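Jonari Home Helper - Set-Up Guide
Section 2: Your First Table-Clearing Job

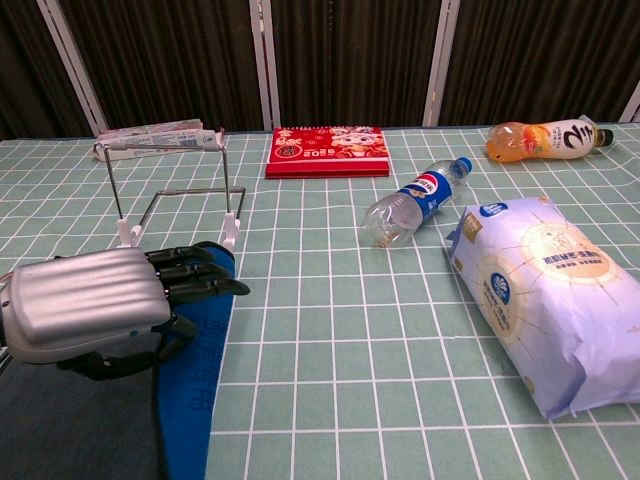
We know you'd love to hand over the whole house on day one, but please start with a single table. Machines like this one can manage some chores now, and others still go better with you standing close by. A crinkly wrapped package asks for a different grip than a hard box does, and a bottle lying on its side, like the two on the green mat, may roll when touched. Expect the first few tries to be slow.

1. Clear away glassware and anything you'd hate to lose.
2. Set out a few everyday items, with a little space between them.
3. Choose Tidy, then Practice, and stay within reach of the stop button.
4. Let the arm finish one item before you add another.

Note: Practice mode ends by itself after 300 seconds - just press Start again if you'd like more time.

Caution: Keep fingers, sleeves and pets clear of the hand whenever the arm is powered.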